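Orangey mark on pale worktop by the window, and how do I keep a white board white?

Asked in Kitchens and Cleaning by Branwen Probert

Hello all, first time asking so be gentle! We moved to a flat in Prendport in February and it has a lovely bright kitchen, with a big window looking out over the railings to the flats opposite. The pale top on that side gets the sun on it, and I was thrilled with it right up until I spotted a mark. It's a sort of tan-orange colour, small, a wobbly blob with no proper shape, and on a surface that plain your eye goes straight to it. Mine does anyway. My other half claims he can't see it, but he also couldn't see the hoover for the whole of our last tenancy.

I've tried washing up liquid and a soft cloth, then warm water and bicarb left on while I had a cup of tea, then the washing up liquid again in case I'd imagined it not working the first time. I think it's a bit paler round the outside now but I might be kidding myself. There was curry in the kitchen that week, and tea, and I had a bunch of lilies on that side as well, so it could be any of those. I did wipe up after the curry, but it was late and I wasn't what you'd call thorough.

The letting agent (Adams) only said the tops were fitted before their time and they've got no paperwork, so I can't tell you what it's made of. It's smooth and doesn't feel cold like stone does. I'm nervous of bleach in case I swap an orange mark for a yellow one, and I do want my deposit back!

The other half of my question is boards. I've got a white plastic one with a handle slot that I use on the grey counter, and I'd like it to stay looking decent. My last white board ended up pink and grey and covered in knife lines, and I never found the right moment to throw it out. Is there something you do every time, or do you all just buy a new one?

A neighbour swears by a paste called Jarken but she uses it on everything, including her trainers, so I don't know if it's safe on a worktop. Thanks in advance for any help.
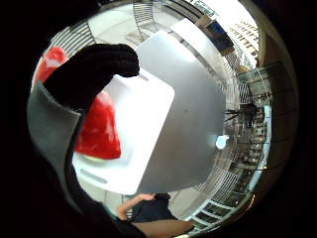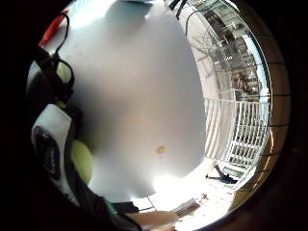 3 answers

Relano
My money's on the curry. Turmeric goes bright yellow to begin with and then settles down to that tan-orange once you've had a few goes at it, and being paler at the edges sounds hopeful to me. We had one just like it on a cream top at my mum's. Lily pollen is a good shout too, though I'd have expected more of a dusty smear, as it goes everywhere if you breathe near it.

I'd leave the scrubbing alone for now and let the daylight have a turn. Turmeric fades in the sun, so if you've got a bright window there, keep the mark uncovered and move the toaster or whatever you've got lined up to hide it. In between, dab on a thick bicarb and water paste with a drop of washing up liquid in it, leave it 2 hours under a bit of cling film so it doesn't dry out, and wipe it off with a damp cloth. No green scourers! They'll take the shine off and then you've got a dull patch for life. Ours took 2 weeks and I'd stopped looking by the end.

Please don't use bleach until you know what the top is. If you're desperate, try it somewhere hidden first, like behind the kettle, and rinse it well. And wait till the bicarb is all rinsed away before you try anything new, I like to do one thing at a time so I know what did it.

For the board, rinse it in cold water before you wash it. Hot water straight on after meat sort of cooks the stain in, or that's what I was taught. Then hot soapy water, and stand it up on its edge to dry. Hang it from the slot if you've got a hook.

mopandgo
Just buy a new board, they cost next to nothing. Jarken is fine, I use it on my sink.

Teasel
Sorry mopandgo but I wouldn't put a paste cleaner on a pale worktop without knowing what's in it! A sink can take it, a laminate top might not. If there's any grit in it at all you'll see the scratches every time the sun comes in, and on that side you'd see them all day long. Try the label, it should say whether it's meant for worktops, and if it doesn't say, I'd leave it in the cupboard.

Agree with Relano about the sunshine. My only addition is to look at the mark with your finger as well as your eyes. If you can feel an edge, it's something stuck on top (old glue, a drip of varnish, caramelised something) and it wants softening with a warm damp cloth and then easing off with a plastic card. If it's perfectly smooth it has gone in, and then it's the bicarb and patience.

Also, take a dated photo and email it to the agent now, before you do any more to it. If it was there when you moved in and they've no paperwork, you want it written down somewhere that isn't your head.

On boards, I do a lemon and salt rub when mine starts looking sad. Half a lemon, plenty of salt, leave it a bit, rinse. It doesn't do anything for the knife lines. Once they're deep enough to catch a cloth I do chuck it out, and I keep a separate one for onions because otherwise everything tastes of onion, including, one Christmas, the melon.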